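Farkix Path Rover: Your Questions, My Answers

I'm Dela Dogbe, and I've been running a Farkix on the trails out at Ilgate since last December. I get the same questions in my inbox over and over, so I finally put them on one page. I bought mine with my own money and I don't work for the company.

What is it, exactly?

It's a four-wheeled inspection rover sold as a kit. You build it, you teach it a route, and it drives that route at walking pace while a camera on the body records the pavement. Afterward the software (it's called Skodach, and no, I don't know how to say it either) sorts the footage and flags spots it thinks you should look at. Then you go look at them. It doesn't fix anything!

How long does it take to put together?

The box says an afternoon. I took two evenings and part of a Saturday's worth of patience, mostly on the wiring for the rear wheels. The booklet is fine until you get to page 52, where the drawing shows the connector upside down. Flip it in your head and you'll be okay.

What does it cost to run?

Very little after the first bill. The subscription for Skodach is the part people grumble about, and I grumble too. You can skip it and just watch the raw video yourself, which I did for the first couple of months. It gets old.

Does it stay on the path by itself?

Mostly, yes. On wide concrete with a clear border it's great – it holds its line through gentle bends and I barely touch the controller. Where the edge is mushy, say gravel packed down nearly level with the pavement, it can wander a bit before it makes up its mind. I set my route a little left of where I'd walk and that took care of most of it.

How good is it at finding cracks?

Better than me after lunch, worse than me first thing in the morning. It's good with long seams and cracks, the thin dark kind that run at an angle. It's not so good at telling you which of those is a joint somebody put there on purpose and which is real trouble. You'll also get flags for pebbles, leaves and bird mess. There's a slider for how picky it should be, and I keep mine at 7.
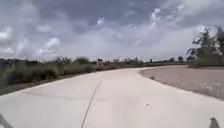
I also learned to stop sending it out at noon in full sun. Strong shadows from grass stalks look a lot like cracks to the software, and I once had a list of flags so long I just closed the laptop and went for a walk. Gray days are my favorite now. The light is flat and the list comes back short enough to read over a cup of coffee.

Can it go in the rain?

The manual says light rain. I bring it in when it starts, so I can't tell you how far you could push that.

How far does it get on a charge?

My loop is 4 miles and it finishes with battery to spare, though less in cold weather. I wouldn't plan a second loop without a spare pack. Schmieder makes one that fits, and it's the one I use. You have to loosen the strap a notch.

What happens if somebody walks in front of it?

It stops and waits. People usually wave at it. Dogs are more of a mixed bag. I always stay within sight of mine, and you should check your local rules before you take one onto a public path.

How many routes can it remember?

The rover holds 1000 waypoints in total, split however you like. That sounded like plenty until I started putting one at every little bend. Use fewer on the straight parts.

Would you buy it again?

Yes, if I had the same job to do. For one short driveway or a parking lot, save your money and take your phone for a walk.

What would you change?

A carrying handle. Please. Also a louder beep when it's paused, and a way to name routes with more than eight letters.

Comments

trailmix_ron: Thanks for the tip about the connector. I had it backward and was about to box the whole thing up.

Petra: Does the Schmieder pack rattle for you? Mine does on rough gravel.

Dela: It did! I stuck a bit of foam under it and tightened the strap back up.

GusK: Still waiting on that handle.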